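Chapter 4
Repeating Patterns and the Hanging of Wallpaper

4.1 Introduction

Chapter 3 dealt with plain and textured papers, where one strip can be hung beside another without regard to what is printed on it. Most papers sold for homes are patterned, and a patterned paper places a second demand on the person hanging it. Each strip must be plumb, and each must also meet its neighbor so that the print carries across the seam. The amount of paper needed, the order of work and the way corners are handled all follow from the pattern.

After reading this chapter, the student should be able to identify the repeat of a paper, tell a straight match from a drop match, work out the cut length of a strip, and choose a starting point for a room.

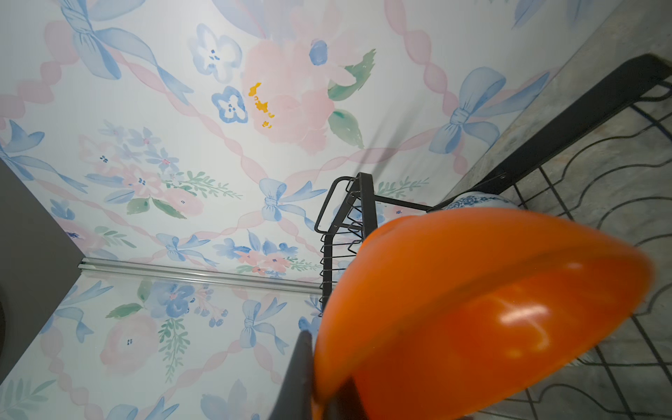
Chapter 4, section 4.1. Page last changed July 6, 2021.

4.2 Terms

The repeat is the vertical distance from any point in the pattern to the next point where the same pattern element appears. It is printed on the label, but it should be checked against the paper itself before any strip is cut.

The match describes how the pattern lines up from one strip to the next. In a straight match, the same element falls at the same height on both edges of the strip, and every strip is cut alike. In a drop match, the element on one edge falls lower than on the other. In a half-drop match, the most common kind, the difference is half the repeat, and strips alternate between two cuts. In a random match, such as a plain stripe, no vertical alignment is needed.

A lattice is a pattern in which lines cross on the diagonal to form diamonds. The lines may be plain, or they may be drawn as ribbons, stems or rope. Floral lattices often carry a bow or small flower where the lines cross. Lattices are less forgiving than scattered florals. A small error in a scattered print is hard to find, but a diagonal line that breaks at a seam can be seen from across a room.

4.3 Working Out the Cut Length

The cut length is found by dividing the wall height by the repeat, raising the answer to the next whole number, and multiplying by the repeat. Trim allowance is then added at the top and bottom. If it is taken from paper already included by raising the number, it should not be added again.

Consider a wall 300 cm high and a paper with a repeat of 64 cm. The division gives 4.69, which is raised to 5. Five repeats come to 320 cm. The extra 20 cm is enough for trimming at both ends, and no further allowance is required. A wall 500 cm long would then be divided by the width of the roll to find the number of strips, again raised to a whole number.

For a half-drop match, the student may either cut from two rolls in turn or add half a repeat to every second strip. The Brelville method, used in the exercises at the end of this chapter, takes the first course — it wastes less paper, though both rolls must come from the same print run. Problems 2 and 7 assume this method. The older Budier tables assume the other and will give a higher roll count for the same room. 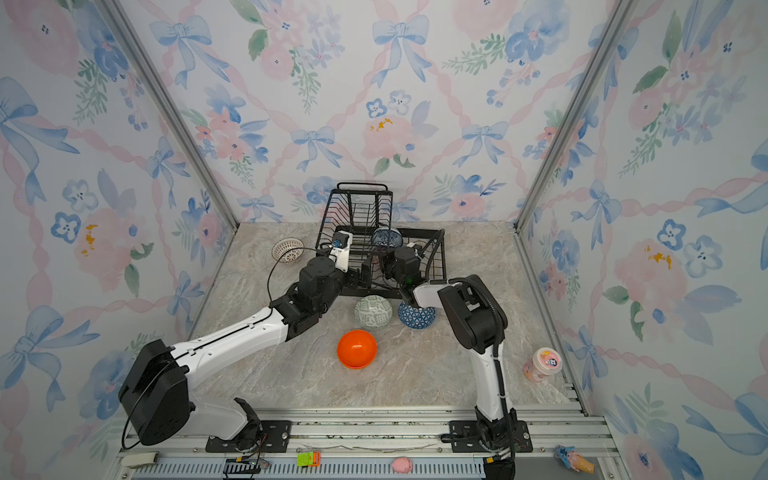
Inside corners are seldom plumb, and a full strip should not be wrapped around one. The strip is split so that a narrow margin turns the corner, and the remaining piece is hung on the next wall to a fresh plumb line, lapping over the margin. Some of the pattern is lost in the lap. With a lattice, the loss shows as a slight pinch in the diamonds at the corner, and it is usually best to keep the match true at eye level and let the error fall toward the floor and ceiling.

4.4 Choosing a Starting Point

There are two common starting points. The first is the center of the most prominent wall, with either a seam or the middle of a strip placed on the center line. The second is a corner near the door, where the final mismatch can be hidden. The choice depends on the scale of the pattern. Large motifs should be centered. Small prints may start at the corner.

Before pasting, mark the strip widths in pencil along the full run of the walls. If a strip less than 5 cm wide would fall at a corner or window, move the starting line by half a strip and mark the walls again. Section 4.5 works through this procedure for the Fultau plan, a square room with one door and one window, and section 4.6 repeats it for the Ahn plan, which has a sloped ceiling.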